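Clip-lid container

A clip-lid container is a storage box, most often of plastic, whose cover is held in place by hinged tabs instead of by friction alone. The tabs, called clips, latches or wings, fold down over the rim of the box and catch under a small ridge. Containers of this kind are used in homes, schools and workshops for toys, craft supplies, papers and dry food.

Construction

The lid is usually molded in one piece. Small food boxes commonly have clips on all four sides, while larger boxes for household storage have only two, placed on opposite short sides. The clips are made separately and pressed onto the lid or the box, so that a broken one can be replaced. They are often given a different color from the lid, and gray on white is a common combination.

Many larger lids have a carrying handle in the middle. In this design the surface is lowered to form a well, and a narrow bar lies across it. The hand goes into the well and under the bar, and when the handle is not in use nothing stands above the level of the lid. This makes stacking possible. The corners are rounded – sharp corners crack more easily when a box is dropped.

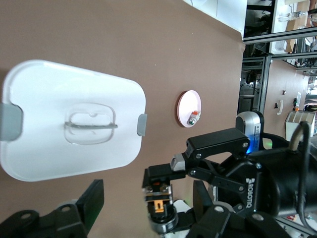

Not every lid with a handle is suitable for lifting a full box. The whole weight then hangs from the clips, and makers normally state a limit for this. The Losex company, which sold its first toy boxes in the town of Grarholm, printed the limit on the inside of the lid. Its Jolulton series was offered in 14 sizes, and 2,000 boxes of the largest size were delivered to schools in the Bainbridge district.

Use and care

When the box is open, the lid is generally laid flat on a table with the handle side up, and small items may be sorted beside it on a plate or a tray. The designer Mayu Takagi, in her notes on playroom storage, recommends lids of one light color for the whole room, with labels only on the boxes.

Lids are washed by hand in warm water. The handle well collects dust and crumbs, and a soft brush is used under the bar. Clips should be left open while the lid dries.

See also: Food storage container, Latch, Toy box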